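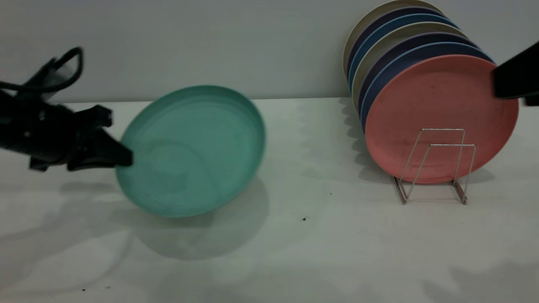
Clarnero Rack: data card

Version 2, released July 2, 2024

Summary

Clarnero Rack is a set of 3,954 teleoperated episodes of placing plates in a wire dish rack and taking them out again. It was collected to test one idea: that a policy trained to unload a rack can be made to load it with very few loading demonstrations, if the unloading episodes are played backward and relabeled. The method is called Trostden in the code and in the tables below.

The card covers what is in the release, how the reversed episodes were made, what we measured and what we would not use the data for.

What changed since version 1

Episodes with a dropped plate are now kept and flagged. In version 1 they were deleted, and the success rates from it should not be compared with the ones here. Gripper width is now stored in meters. The loader for version 1 will read the new files without an error but will give wrong widths, so please update it first.

Contents

Each episode is one folder with:
video.mp4 – the fixed workspace camera
state.npz – joint positions, gripper width and end-effector pose
meta.json – task direction, plate color, slot index, outcome flag, operator code

Task direction is either "load" or "unload". Slot index starts at zero. Plate color is a short label typed in by the operator, and there is some drift between operators on the two blues ("navy" and "dark blue" are the same plates). We left the labels as typed. A cleaned column is in extras/colors.csv.

Collection

Plates are plastic, in several colors, and were used until they had visible scuffs. We did not replace worn ones. The order of plates in the rack was shuffled between sessions, and the rack itself was moved by hand a short distance after every reset. Lighting was left alone, so shadows on the table vary with the time of day.

Operators were told to grip the plate by its rim and to avoid touching neighboring plates where they could. In crowded racks they often could not. Contact with a neighbor is not labeled.

Reversed episodes

Playing an unload episode backward gives a plausible arm path for loading, but two parts of it are wrong. The gripper opens where it should close, and the contact with the rack wires points the other way. Trostden handles the first by shifting the gripper command until it lines up with the measured width. It handles the second by cutting the steps nearest the slot and filling them from real loading episodes.

The reversed files are not shipped. Run make_reverse.py with the default settings to rebuild them. The script needs a lot of disk space, and it will overwrite an existing output folder without asking.

Evaluation

We trained the same policy three ways: on real loading episodes only, on plain reversed episodes, and with Trostden using 201 real loading episodes for the fill. Each was run for 1,000 trials on the robot.

Trostden did better than plain reversal in every rack condition we tried. It matched the policy trained on all the real loading data when the target slot had a free slot on at least one side. In a nearly full rack it did worse, and the usual failure was the lower edge of the plate landing on a wire and the plate tipping forward. Per-trial outcomes are in results/trials.csv.

We also tried Trostden without the gripper shift. Those runs released early and were stopped before the full count, so they are in results/partial and should be read as a debugging record.

Known problems

The gripper moves fast enough between pick and place that some video is blurred. State logs are not affected.

Camera and state clocks drift apart in long episodes. Use the sync column in state.npz – the raw timestamps are kept only for checking.

Glass and ceramic plates are absent. Nothing here says how the method behaves with heavier dishes.

The Kashindye split holds out plate colors and the Wadudov split holds out rack positions. They overlap, so do not train on one and test on the other.

Planned

A fix for the overlapping splits is due in August. Episode numbers will stay the same.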